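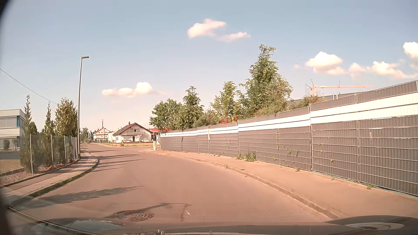
Figure 2. The Flellside bend, seen over the front of the car. The road has no painted lane lines, and shadows reach across it from the left.

4.2 Shadows on the unmarked road

I had expected the bend in Figure 2 to be our easy one. There's a kerb on both sides, the road is paved all the way, and our student team at Pirnidness had already got the lane-keeping program through the Grernon route, which has far more going on. But Grernon has painted lines and Flellside hasn't, so here the program had to find the edges of the road by itself.

What it kept finding was shadow. The thin, spiky shadows further up the road were a nuisance, but the long broad one on the left in the foreground was much worse – its long edge is easy to mistake for the kerb, and the first version of our edge finder happily steered by it. The grass growing over the left kerb didn't help either (Coralie Te Moana had warned me about that back in March, and I'd waved it away).

We labelled 1495 stills from the Flellside drives by hand, marking only where the road stopped and the pavement or grass began. Elsie Hapeta and I each did half, then swapped 20 to see whether we agreed. We mostly did, apart from the weedy bits, where I tend to draw the line through the green and Elsie draws it outside. We kept her way.

Training used 800 of the stills and the rest were held back for testing. I also tried the colour correction from Corrigan's coursework module – it's quick to add and I had high hopes for it! – but it made the reddish tint of the road stronger and the shadow edges no weaker, so I left it out of the runs in Section 5.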